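**Point budget équipement, atelier Brullau** – 12 août 2021

Vite fait avant les congés, parce que le bon de commande doit partir et que plusieurs d'entre vous m'ont demandé où on en était.

Donc. Les pinces à main. On avait inscrit deux paires en mai, sur la ligne « petit matériel », ce qui était optimiste. Le devis de Brinent est arrivé : pas du petit matériel du tout. Il faut passer en investissement, donc signature, donc délai. Shaimaa Gaber a repris le tableau et le total tient encore dans l'enveloppe, à condition de repousser le deuxième bras. Repoussé, pas annulé. On en reparle à la rentrée.

Ce qui est demandé à ce jour :

- deux paires de pinces, avec câbles de rechange (les câbles d'abord, si on doit couper quelque part)
- 12 jeux de doigts, usure comprise
- une table de plus, même modèle, pour ne plus démonter le poste à chaque changement de tâche
- rallonges, passe-câbles, adhésif – ligne à part, merci de ne plus les mettre sur vos notes de frais

Zonumance propose de la location. Regardé de près : intéressant sur un trimestre, plus du tout sur l'année. 52 semaines de location et on a payé le matériel sans l'avoir. Shaimaa préfère l'achat, moi aussi. Seul argument pour louer, le remplacement en cas de panne, et Brinent accepte maintenant de prêter une paire pendant les réparations. A faire écrire dans le contrat, pas seulement au téléphone.

Côté planning, délai annoncé de 37 jours après signature. Comptez plus. La dernière fois la livraison est restée bloquée à l'accueil du bâtiment voisin et personne n'a été prévenu, alors cette fois adresse complète et mon numéro sur le bon, svp.

Les objets à manipuler, maintenant. On m'a dit que c'était le poste le plus facile à raboter. Je ne suis pas d'accord. Tissus, jouets, petites choses rigides, petites choses molles : c'est ça qui fait la variété des séances, et ça coûte trois fois rien à côté d'une pince. 70 objets demandés pour le projet Helmy, je maintiens la demande telle quelle. Si vous avez des idées, la feuille partagée est ouverte, une ligne par objet avec le prix et le lien du fournisseur.
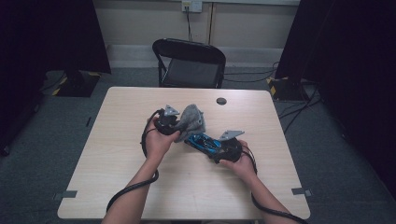

*Crédit photo : atelier Brullau / projet Helmy*

Une voiture miniature dans la pince droite, un tissu gris dans la gauche, deux mains prises. Un poste complet, c'est donc la paire, et c'est pour ça que le devis est fait par paires et pas à l'unité. Ceux qui voulaient « juste une pince pour essayer » : non, désolé, Brinent ne les vend pas séparement et de toute façon le protocole Helmy est à deux mains.

Reste à trancher : la maintenance. Forfait annuel ou à l'intervention ? Pas encore les chiffres du forfait, relance faite. Dites-moi aussi qui a besoin d'un poste en septembre, même une demi-journée, par retour de mail. Sans réponse je planifie sans vous.

Le tableau de Shaimaa est dans le dossier commun, onglet « équipement ». Ne touchez pas aux formules.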